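Automatización de tareas repetitivas en Brillside: qué cambia para la plantilla

Trabajo de la asignatura Organización del Trabajo
Entregado el 13 de agosto de 2024

1. Objeto

El trabajo estudia la implantación de brazos robóticos en la sede de Brillside en Nedby, dedicada a preparar pedidos de artículos para el hogar. Nos interesaba saber qué tareas ha perdido el personal, cuáles ha ganado y cómo se ha repartido el tiempo que queda libre. El aspecto económico solo se trata de pasada.

2. Método

Pasamos 2 jornadas en la sede y entrevistamos a 12 personas de los turnos de mañana y tarde. Consultamos también los partes de incidencias que la empresa guarda en Kassa, su programa interno de gestión. No tuvimos acceso a las nóminas.

3. Situación anterior

Antes de la automatización, cada puesto movía 2.000 piezas por turno. Casi todo era coger, girar y dejar en la bandeja. Las molestias de muñeca y hombro salieron en la mayoría de las entrevistas, y la rotación entre puestos se hacía por acuerdo verbal, con bastantes roces.

4. Resultados

Con los brazos en marcha se llega a 2.785 piezas por turno y puesto. El personal ya no coge las piezas una a una. Ahora prepara el material, vigila el agarre y resuelve las paradas, que se anotan en Kassa con un código y una frase corta.

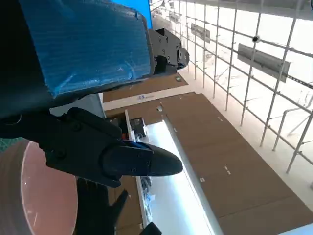
Las paradas son lo que más se comenta. Varios operarios dijeron que el cansancio físico ha bajado, pero que acaban el turno con la cabeza más cargada, por tener que estar pendientes de un aviso que puede llegar o no. Los de más antigüedad echan en falta marcar ellos el ritmo. Los que entraron después no lo mencionan.

La formación fue breve y la dio Fakosberg, el proveedor. Se explicó cómo rearmar el equipo tras una parada y poco más. Quien quiere cambiar un parámetro tiene que pedirlo a mantenimiento.

5. Limitaciones

La muestra es pequeña y falta el turno de noche. Los datos de piezas son los que nos facilitó la empresa y no los hemos contrastado.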